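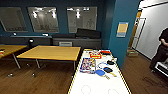 Off-season at Husivura: the lake cabins are open again

Good news for anyone who missed out last summer! The Gerkach cabins on the north shore of Lake Husivura are taking bookings from October, and the off-season rate is 70 dollars a night for the whole cabin (not per person, we checked). Cabins 1 to 27 are the older ones, closest to the water, and they're the ones we love – low ceilings, deep windowsills and a porch big enough for a late breakfast in your coat.
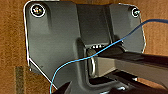

Photo: Husivura newsletter

Every cabin has a full kitchen, a wood stove and a bathroom with a proper tub. Bed linens are included now, but bring your own towels and a flashlight for the path. The Orbán bakery is 200 yards up the road and opens at seven in the morning, so send someone out for poppy seed rolls before the rest of the house wakes up. Dogs are welcome in the odd-numbered cabins.

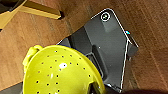

Gray on brown wood, with a round button near the corner.

A few practical things. Cell service is patchy past the boat ramp, though you can always reach 911 from the landline in the office, and the office porch stays unlocked all night. Bookings go through Drultex this year, and the old email form is gone. If you want a particular cabin, put the number in the notes box – they're pretty good about it.

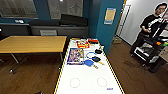

One reader wrote in to say that November is the month to go, that cabin 14 gets the sun until almost four, and that we were wrong last time about the stoves being slow to heat up: "Ours had the place warm before we'd unpacked the groceries." We're happy to be corrected! Keep the cabin tips coming, and tell us which side of the lake you'd like us to visit next. The south shore rentals are on our list for January.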